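La grande table blanche, avant et après le tri

Bon, ça faisait des mois que je promettais de montrer l'atelier, et voilà, je m'y mets enfin ! Pour ceux qui débarquent : on partage à cinq un ancien local de couture au fond de la cour Goltero, et depuis le mois de mars on essaie d'y voir clair dans tout ce qu'on a accumulé. Des chutes, des emballages, des petites choses souples qu'on garde « pour plus tard » (je plaide coupable, j'en ai rapporté des sacs entiers du vide-grenier de Plenia). Meron Degefa a fini par taper du poing, gentiment : tout passe par la table, une chose à la fois, et on décide. On garde, on donne, on jette. Interdiction de reposer dans le carton de départ, c'est sa seule règle et elle y tient !

Il n'y a pas grand-chose dans cette galerie, je préviens tout de suite. 

La table

Notre fierté, cette table. On l'a payée 100 euros à un monsieur qui fermait sa boutique, et il a fallu la passer par la fenêtre, Fiachra Mac Suibhne d'un côté, Ebise Tekleab de l'autre, et moi qui criais des indications inutiles au milieu. Je l'aime surtout comme ça, quand il n'y a pas un bout de tissu qui traîne dessus. Un grand plateau blanc, mat, avec la lumière bien douce qui tire un peu vers le gris ou le rosé selon l'endroit où on regarde.
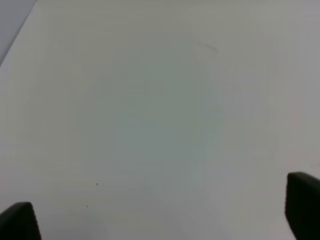

Les choses souples

Alors là, c'est ma catégorie préférée et celle qui nous a pris le plus de temps. Tout ce qui est mou, transparent, un peu brillant, on ne sait jamais où le mettre. Sosina Gudeta voulait une boîte par couleur, Bezawit Yilma une boîte par matière, et on a discuté de ça pendant un goûter entier (les biscuits au sésame y sont passés, désolée pour les absents). Finalement ce sera par couleur, parce que c'est plus joli sur l'étagère et que j'ai voté deux fois.

J'ai un faible pour les tons miel et ambre. Dès que la lumière passe à travers, ça devient doré par endroits et presque brun sur les bords, je pourrais rester des heures à les tourner dans tous les sens. Et ce petit relief presque gaufré, avec ses plis ! Celui-là, pas question de le donner, je l'ai dit à tout le monde. 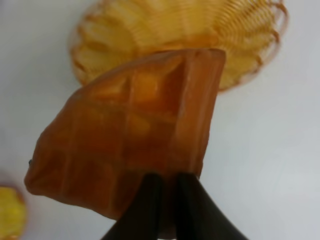

L'ambré, mon chouchou du tri, et le rond jaune pâle du panier juste derrière.

La suite quand on aura attaqué les étagères du fond. Il nous reste quelque 18 cartons, plus celui des boutons que Meron a caché. Si vous avez des boîtes à couvercle dont vous ne faites rien, je prends, même dépareillées ! Passez plutôt en fin d'après-midi, la sonnette marche une fois sur deux, alors toquez au carreau.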